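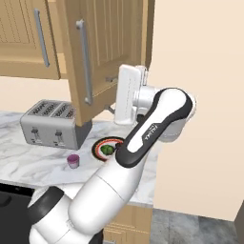 Leanne Hebden writes letters for other people. She has done it for 33 years, first at a table in the back of the post office in Lill and later in her own small room above a shoe repair shop. People come to her with a complaint to the bank, with a request to a landlord, with a few lines for a brother they did not talk to since a long time. She listens, she asks questions, and she writes.

I visited her two times for this interview. The first time she was too busy and she gave me tea and sent me home. The second time we talked for three hours, and she let me look in the green folders where she keeps the copies which her clients allowed her to keep.

"In the beginning it was mostly people who could not write well," she says. "Older men from the sawmill, and women who had come from other countries and who spoke fine but were afraid of the paper. I was only the hand. They told me the sentence and I put it down. After one year I noticed that I was changing the sentence, and that they liked it better."

Today most of her clients can write without any problem. Some of them have studied at the university. I asked her why a person with a diploma climbs up her stairs and pays for a letter.

"They are too close to it," she says. "A teacher came to me last July. She writes beautiful reports about children. But she wanted to tell her sister that she is sorry about the house, about how the house was sold, and she made eleven pages. Everything was in these pages, the roof, the lawyer, what somebody said at a wedding. The word sorry was on page nine."

The letter which they sent at the end was half a page long. Hebden does not know what the sister answered. She almost never knows. Some clients come back to tell her, but she does not ask them, and she told me she would find it rude to ask.

For official letters she has strict rules. The first line must say what the person wants. The second part says what happened, with the dates in the right order. She does not allow the word "disgusted" and she does not allow capital letters for anger. When the tenants of the Sorberg buildings were without an elevator during the whole winter, she wrote 211 letters to the owner, one for each apartment that asked her. Every letter was different.

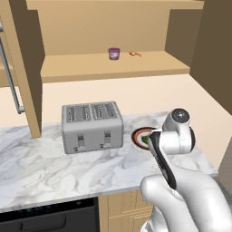
"If you send the same letter 211 times, they read it one time," she says. "So I asked each person for one thing only. What can you not do now? One man could not take his dog down anymore in the evening because of his knee. One woman had her groceries carried by the boy next door and she was ashamed for it. I wrote these things. Small things, with the floor number."

The elevator was repaired in spring. When I called it a victory, she shook her head and said that the summer would have been cheaper for the owner, and maybe he was only waiting for a good price from the mechanic.

We spoke also about love letters. She writes less of them now than before, and she does not miss them very much. The men who order them want to sound like a song, she says, and she must always take out the moon. She prefers the letters to old friends. For these she uses a method that she learned from her aunt in Tusungate, who was a scribe there for the families of sailors. The aunt began each letter with something from the kitchen or the yard, what was cooking, which hen was sick. Only then came the news.

"My aunt said the reader must first sit down," Hebden explains. "If I write immediately that your uncle is dead, you are still standing with your coat on."

I wanted to know if she has ever refused a letter. She thought about it and poured more tea. Two or three each year, she said. She refuses when somebody wants to hurt a person who cannot defend himself, and she refuses letters without a signature. Once a man wanted a letter to his own son in which he pretended to be sick. She told him to come back the next week. He came back, and they wrote another letter, about a fishing trip.

She is looking for a person who would take over the room, but she is in no hurry. A young woman from the evening school comes twice a month to learn. She is good, Hebden says, but she still talks more than the clients do.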